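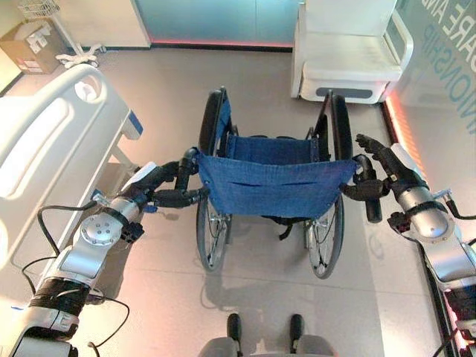 How often do the arm cables on the Wernier need to be inspected?
Every 70 operating hours, plus once after any collision stop. The inspection takes one person and can be done with the hands fitted.

Wernier two-arm mobile unit
Setup, care and repair
Manufacturer: Pustadska
Page updated: June 20, 2023
Applies to: units with Mugo hands, left and right

Overview
The Wernier is a two-arm unit on a mobile base, supplied for moving wheeled equipment indoors: wheelchairs, linen carts, drip stands and similar loads with handles at a fixed height. This page covers first setup at the site, the routine checks, and the repairs that can be made without returning the unit. Work on the arm joints is not covered. Arms with a joint fault go back to the Sanden service shop as complete assemblies.

Before first power-up
Park the unit on a level, hard floor with both arms in the transport position. Press the emergency stop and leave it pressed until the cable check is finished. Remove the transport straps from the arms, then from the base. The strap on the left arm passes under the cable loop and should be cut, not pulled.

Set the base brakes and try to push the unit by hand. It should not move. If it creeps, adjust the brake screws a quarter turn at a time on both sides.

Handle height
The arms need the height of the handles above the floor before the first grip. Measure to the center of the grip, with the load unoccupied and its tires at normal pressure. Enter the value on the Load page. One value is stored per load type, so folding wheelchairs with adjustable handles should all be set to the same height, or entered as separate types.

The left hand closes first by default. The right hand follows after the left has reported a stable hold. The order can be reversed on the Load page for rooms where the approach is tighter on one side. Closing both hands together is possible but is not recommended for folding frames, which can shift sideways when the second hand makes contact.

Wheelchair brakes must be released before a push. The Wernier does not operate them. If the pushing force rises above the limit within the first step of travel, the unit stops and reports "Load fixed".

Cable routing
Most faults reported in the first months concern the cables along the arms. The loops have to be long enough for the full reach of the arm and short enough to stay clear of the load. Proceed as follows:

1. With the emergency stop pressed and the joint brakes released by the service key, move the arm by hand to full reach. A second person must support the forearm.
2. Look at each loop. No cable should be straight at any point of the movement.
3. Fold the arm to the transport position. No loop should touch the floor or the base.
4. Correct the length at the upper tie point only. Tie points at the wrist are set at the factory.
5. Renew the protective wrap wherever it has lifted. Overlap the new wrap by half its width.
6. Repeat for the other arm, then remove the service key.

Cable ties must be trimmed flush. A cut tie end will mark vinyl and catch on woven upholstery.

Wrist and camera check
The wrist cameras are small and sit close to the hand, so the view changes a good deal with arm position. Calibration is done with the arm in position 2 of the service menu. In other positions parts of the unit itself may enter the view, and the routine will reject the result.

Clean the lens cover with a dry lens cloth. Disinfectant wipes leave a film that reduces contrast against bright windows and white walls. If the room has large areas of glass, run the exposure test at the brightest time of day as well as under artificial light. Store both results. The unit selects between them at startup.

Check that the camera is seated before calibrating. There should be no play when it is pressed lightly from the side. A loose camera usually passes calibration and then drifts over the following days, and the log shows this as a slow rise in grip corrections on one side. 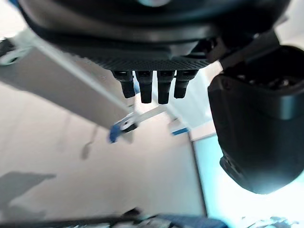

Connectors should be checked in the same session. Switch the unit off at the main switch and wait for the status light to go out. Press each connector home with the thumb, without rocking it. A connector that moves was not latched. One that will not latch has a worn collar and must be replaced together with its cable – collars are not stocked separately.

Do not use contact spray on any connector at the wrist. It softens the seals in the Mugo hand.

Hand calibration
Run the hand calibration after every hand change and after replacement of any wrist cable. The fingers open fully, close on nothing, and open again. Keep the space in front of the hand clear during the movement. The display then asks for the test bar supplied with the unit. Hold it across the open palm and confirm. The hand closes on the bar, holds it and releases it on the second confirmation.

Finger pads are wear parts. Replace them as a set when the surface pattern is no longer visible, or at 2,000 grips if the unit is used mainly on rubber handles. The grip counter is found under Hands, Left or Right, and has to be reset separately for each side.

Fault messages
Code 41, left or right: the hand reports contact before it has reached the handle. Check the stored handle height first, then the camera seating. Residue on the finger pads can also cause this message.

Hold not stable: the hand has closed, but the force is uneven between fingers. Open the hand, inspect the pads and repeat. If the message stays on the same side with a different load, run the hand calibration.

Load fixed: see Handle height.

Arm data lost: a cable or connector fault in most cases. Move the arm slowly by hand with the service key fitted and watch the signal bar. If the bar drops at one particular angle, the cable is damaged where it bends at that angle. Taping over the spot is not a repair.

Cleaning
Wipe the arm covers and base with a cloth dampened with a mild detergent. Disinfectants approved for the covers are listed inside the battery door. Spray the cloth, never the unit. Keep liquid away from the mesh openings and from the gaps between the finger joints. Battery charging can continue during cleaning of the arms, but not of the base.

Spare parts
Available from stock: finger pad sets, wrist cables left and right, lens covers, protective wrap, test bar, brake screws. Wrist cables are different lengths for left and right and are marked at the base end only. Complete hands are supplied on exchange. Return the old hand in the transport shell with the pads fitted.

The pad set was changed in October. Older pads fit the current hand but must not be mixed with new ones on the same side.

Service contact
Hauke Reinholz, Wernier service, Sanden shop. Please have the unit number ready, and export the log before switching off – the last session is overwritten at the next startup.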